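**Progress report to the Bhatia Fund, second period**
**Project: The Dradwood Dialect Recordings**
May 31, 2024

You asked that this report be shorter than the last one. I have tried.

## Where we are

The grant was for cleaning up, transcribing and indexing the reel tapes made in and near Dradwood between the closing of the mill and the opening of the bypass. The application promised 2,000 minutes of finished transcript by the end of this period. We have 2,122. I would like to enjoy that number for a moment before I explain it.

A good share of the surplus comes from one man, recorded over several evenings, who had been asked what his family called the different parts of a plow. He answered the question in the first four minutes. The rest concerns his brother-in-law, a boundary hedge, and a court case that may or may not have taken place. It has all been transcribed, because the agreement says "complete," and because by the third reel I wanted to know who won. The tape runs out before he gets there.

Of the 471 reels in the collection, all have now been cleaned and played through at least once. Eight are beyond us. They have the sticky, flaking look that tape gets after decades in a barn, and I have stopped trying to coax sound out of them at my own kitchen table. They are boxed and waiting for the specialist lab in Skanholm, which quoted a fair price and a wait that takes us into August. The price fits inside the contingency line. The wait does not fit inside anything, so please see the request at the end.

## The word list

The index of local words is going well, with the usual quarrels. The spelling problem I described last time has not been solved so much as declared over. We now use one spelling per word, chosen by me, with every other spelling listed underneath it so that people who write in to complain can be shown that their version is there too. Letters have dropped off sharply.

Some findings the Fund may like to quote in its newsletter, should it need to fill a corner:

- Dradwood has five words for light rain and none for heavy rain, which speakers simply call "weather."
- "Avska" turns up as a place name, a family nickname and a mild insult. The place is four miles off. Its residents use the word for Dradwood.
- The word for the day after wash day is the same as the word for a headache.

## Household words

The last of those belongs to the household section, which I had expected to finish in a week and which took up most of the spring. Farm words are easy. People know that they are old and interesting and will offer them at the slightest push – the tape is full of men being pleased about harness. Kitchen and laundry words come out sideways, in the middle of a story about something else, often from a voice at the back of the room who is correcting the person being interviewed. Whoever held the microphone in those years did not always think to turn it around. We have gone back through every reel from the household visits to catch those voices, and the section is now nearly three times as long as planned.
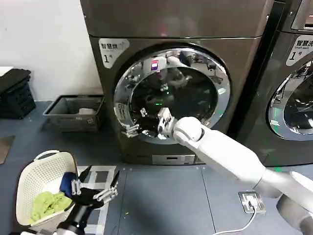

Wash day alone has given us two pages of terms, most of them for equipment that no longer exists in any home in the valley. There are separate words for the stick, the tub, the second tub and the argument over whose turn it was to carry water. None of it carried over when the machines came in. A modern front-loader has a big round door with dark glass and a chrome ring, and the only local word I can find for any part of that is "the eye," used once, on a late reel, by a woman who plainly did not trust it. I have entered it with a note saying "one speaker."

## Money

We are within budget on every line except postage, which is over by a small and embarrassing amount. Copies of the transcripts were promised to the families of the speakers, and the families turned out to be large. Travel is under, because the bus to Avska was withdrawn and I have been getting lifts. I don't propose to claim for these, although I have paid for them in conversation.

The reel player needed a new belt and got one. It now needs another.

## What is left

The transcripts for the remaining farm visits want a second listen, mainly for names. The index needs page references, which can't be added until the pages stop moving. The introduction exists as a file with a title and one sentence in it, and I am not sure of the sentence.

## Request

I would like to move the closing date to the end of August so that the Skanholm reels can be included, at no extra cost to the Fund. If the lab gets nothing from them, we close with what we have and a paragraph saying so. According to the box, one of the reels is labeled "hedge, cont'd." I leave the Fund to weigh that as it sees fit.

The updated budget sheet and the household section in draft are attached.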